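Vinurbridge: Sensor Integrity in Low-Cost Connected Devices
Interim progress report, second reporting period
Submitted 27/05/2019
Prepared by Dilek Dönmez, technical lead
Reviewed by Şükran Tatlı, program office

1. Status

The project is on schedule for work packages 1 and 2. Work package 3 is behind its planned position by four weeks, for the reasons given in section 4. No change to the total budget is requested. One transfer between cost lines is requested in section 6.

The scope has not changed since the first report. We are measuring how far the firmware of small connected devices can be misled by false readings on its internal bus, and whether a check running on the device itself can catch this without a noticeable cost in battery life. Attacks on the radio link are outside the scope, as agreed at the start.

2. Work package 1: test set

The test set now holds 258 firmware images. Duplicate builds were removed by comparing hashes of the code section only. The first method compared whole files and missed builds that differed only in a date string.

Each image has been unpacked, and its sensor drivers have been labeled by bus type (I2C, SPI or analog). Images that could not be unpacked were dropped and are listed in Annex A with the error given by the tool. Most of these use a compressed file system with a changed header. We do not plan to spend more time on them.

The labeling was done twice by different people. Where the labels disagreed, the driver was read by hand. The usual cause was a driver that supports two buses and selects one at boot, and such drivers now carry both labels.

3. Work package 2: fault injection bench

The Terno bench was completed in April. It sits between the sensor and the host processor, passes traffic through unchanged by default, and replaces selected readings on command. The added delay is short enough that none of the drivers tested so far has reported a timeout.

A total of 2501 injection runs have been logged. Each log entry holds the firmware hash, the register address, the original value, the replacement value and the response of the host. Runs in which the host reset itself are marked separately – they were mixed in with normal runs in the earlier log format, and the older entries have been converted.

Findings to date:

Range checks are present in most drivers but are often applied after filtering. A single extreme value is then averaged down and accepted.

Slow drift is not detected by any driver in the set. A reading that moves by one step per sample is always treated as real.

Checksums supplied by the sensor are read and then ignored in several drivers. The bytes are clocked in to keep the bus in step, but the result is never compared.

Seven drivers accept a calibration block at run time with no check on where it came from. This is the most serious result of the period. The vendors concerned have been notified in private and are not named in this report.

4. Work package 3: on-device check

The on-device check, called Saraç in the code base, compares each reading with a short prediction made from the previous ones. It raises a flag when the gap stays above a threshold for a set number of samples. The prototype runs on both reference boards.

The delay has two causes. The first batch of boards supplied by Bostex had a faulty voltage regulator and was returned. The replacement boards work but have a different clock source, so the timing measurements had to be repeated from the beginning. The second cause is memory use. The first version of the predictor kept its history in floating point and did not fit on the smaller board next to the radio stack. It has been rewritten in fixed point. Detection results are unchanged on the recorded traces, and the remaining memory is enough for the update client.

The threshold is still set by hand for each sensor type. A method for setting it from a short recording is being written and will be reported in the next period. Until then, false alarm rates should be read as best cases.
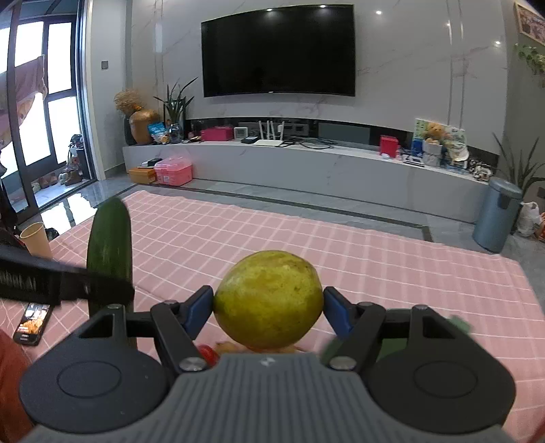 5. Risks

Board supply. A second supplier has been asked for a quote. If the current boards remain available, no order will be placed.

Vendor response. Two of the notified vendors have asked for more time before publication. The paper planned under work package 4 can go ahead without the affected drivers if needed, though the section on calibration blocks would be shorter.

Staff. The embedded developer post is filled until the end of the project. The half-time test post is vacant. Bench runs are scripted and can continue overnight without supervision, but the sorting of failed runs is slower than planned.

6. Budget

Spending is below plan on staff, due to the vacant post, and above plan on equipment, due to the repeat of the timing work and the purchase of a second logic analyzer. We ask for approval to move the unspent amount for the test post in this period to the equipment line. The figures are in Annex B.

7. Next period

Complete the timing measurements on the replacement boards.

Finish the automatic threshold method and test it on all labeled sensor types.

Repeat the slow drift runs with Saraç enabled and report detection delay in samples.

Release the bench design files and log format, with entries for the affected drivers removed. The license text is with the program office for comment.

Annexes A and B are supplied as separate files. Questions on the technical content should be sent to Dilek Dönmez, and questions on the cost transfer to Şükran Tatlı.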